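3.2 遥操作示教与数据采集

本节说明示教数据的获取方式。所有示教均由操作员通过主从遥操作完成：操作员双手各握一只与从端同构的主臂，主臂关节角经标定偏置后直接作为从端的位置指令，夹爪开度由主端扳机行程线性映射得到。与基于手柄或视觉手部跟踪的方案相比，同构主从映射不需要在线求逆解，操作员对接近奇异位形的姿态也能直接感知，代价是主端须与从端保持一致的连杆比例。主从通信与时间戳对齐由采集软件 Sanevlow 负责，关节状态与各路图像统一到主机时钟后写入同一文件，丢帧超过 5 帧的片段在写盘时即被标记并排除。

任务集沿用 Promemwood 的定义，其中夹子归集任务要求双臂将散置于台面的塑料衣夹逐一拾取并放入托盘。选择衣夹的理由有两点：其一，衣夹外形细长且不对称，抓取方向对成功率影响明显；其二，衣夹相互靠拢时，夹爪闭合过程容易推动邻近物体，示教者必须在接近阶段作出调整，这类修正动作正是本文希望策略学到的内容。

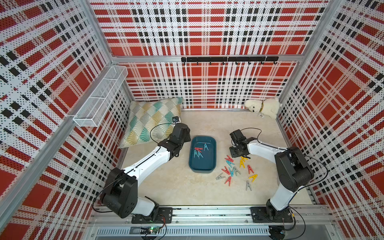 图 4　夹子归集任务的双臂工作区

示教质量的主要差异来自操作员的接近策略，而不是末端放置。早期数据中，部分操作员习惯先将夹爪降至台面高度再水平推近目标，另一些操作员则在目标上方完成腕部旋转后垂直下降。两种方式单独使用均可完成任务，混合训练时却使动作分布在接近段出现双峰，策略在两者之间取平均后常停在无法闭合的位置。为此我们规定统一采用垂直下降方式，并要求腕部旋转在下降开始之前完成。图 4 中右臂夹爪悬于托盘右侧散置的衣夹上方，按照规程，操作员应在这一高度区间内选定目标并对齐夹口。左臂腕部装有朝下的小型相机，其视野受夹爪姿态影响较大，因此规程还要求两臂交替作业时，暂不抓取的一臂不得进入托盘正上方，以免遮挡放置区域。工作区内的靠枕与毛绒玩具不属于操作对象，标注与奖励计算均不涉及它们。

示教前，操作员需完成一段不计入数据集的适应练习。规程由 Otakar Urban 起草，并在二月的预采集后修订过一次，修订内容限于两处：放置时夹爪须在托盘边沿以上越过，不得从侧面拖入；若抓取后衣夹在夹口内发生明显偏转，允许放下重抓，但不得用另一臂扶正。后一条限制了双臂协同的形式，但避免了少量高难度动作在数据中形成孤立模式。

全部有效示教共 675 条，其中 467 条用于训练，其余留作验证与消融实验。划分以采集批次为单位，同一批次的片段不会同时出现在两侧。抓取事件由夹爪电流与开度联合判定，再经人工复核，最终得到 3812 个带起止时刻的抓取片段。失败后重抓的过程予以保留，并单独标记；4.3 节将比较保留与剔除这部分数据对策略恢复能力的影响。

动作标签取主端指令而非从端实测关节角。两者在自由运动段差别很小，在夹爪接触台面或夹持物体时则出现稳态偏差，该偏差隐含了操作员施加的力。若以实测角作为标签，策略在闭合阶段给出的指令等于接触位置，夹持力趋近于零，衣夹在提起时易滑落。采用主端指令后，无需额外的力传感器即可复现示教中的夹持动作。对于主端抖动，我们仅作低通滤波，不作轨迹重采样，以保持图像与动作之间的时序关系。

需要指出的是，上述规程在提高一致性的同时缩小了状态覆盖范围。策略若偏离至示教中未出现的腕部姿态，缺少可供参考的返回动作。我们在 3.3 节引入 Dagdag 流程加以补充：策略自主执行时，操作员可随时经主臂接管，接管前主臂先由电机驱动至与从端一致的位形，以消除切换瞬间的指令跳变。接管段与自主段分别存储，训练时只对接管段计算模仿损失。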